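Little Things That Keep My Kitchen Drawers From Taking Over

I moved into my place on Kallach Street with a kitchen that has four drawers and one of them doesn't open all the way (the stove handle is in the road). So I've gotten a bit fanatical about sorting, and friends keep asking how I do it, so I'm putting it all on one page.

My first tip is to do the sorting on a table and never inside the drawer. Take everything out and put it where you can see it. Baskets help a lot!

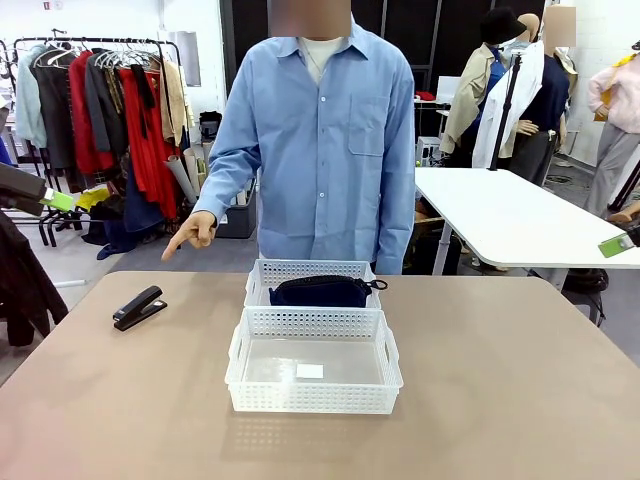
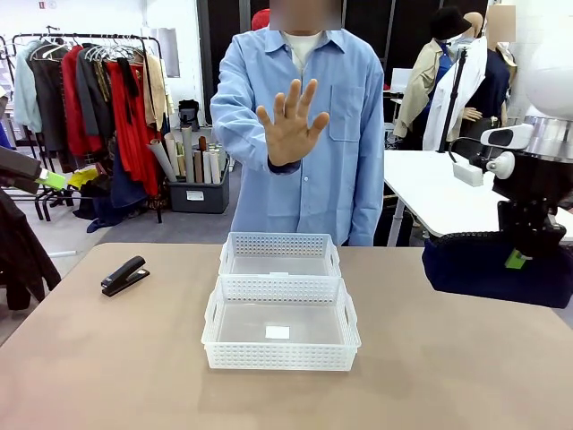
Once it's all out, start with the duplicates. I had three vegetable peelers and I only ever reached for the ugly one with the orange handle. The other two went to my cousin Silvana Lopes, who had just moved and was peeling potatoes with a steak knife.

Next, wash the drawer itself. I use warm water with a squirt of dish soap and a spoonful of baking soda, then leave the drawer open for 30 minutes so it dries out properly. Crumbs hide in the front corners, and an old toothbrush gets them out better than any vacuum attachment I own. If the wood smells musty, rub it with half a lemon, wipe it down again and let it dry before anything goes back.

For liners I like plain cork. I tried the sticky kind years ago and spent a whole evening scraping it off with a hair dryer and a plastic card. Cork you just cut with scissors and drop in. If it curls, roll it the other way overnight with a rubber band on it.

Things I use every day go at the front: wooden spoon, spatula, can opener, the good scissors. Anything for baking lives together in one container on a shelf, so when I want to make a cake I pull down the whole thing and I'm not digging around for the pastry brush with flour all over my hands.

Sharp stuff gets its own spot. A wine cork pushed on the tip of a skewer works great, and so does a folded piece of cardboard taped around a paring knife.

Sticky drawer? Rub a candle stub along wooden runners. Metal ones want a wipe with a dry cloth first, and then check the screws, which on mine were loose enough to turn with my fingers.

Oh, and the junk drawer! Keep it. I do mine every June with a cup of coffee next to me, test all the pens on an envelope, and throw out the soy sauce packets. Dead batteries go in a jar under the sink until I'm headed past the drop-off at the Minhas hardware store.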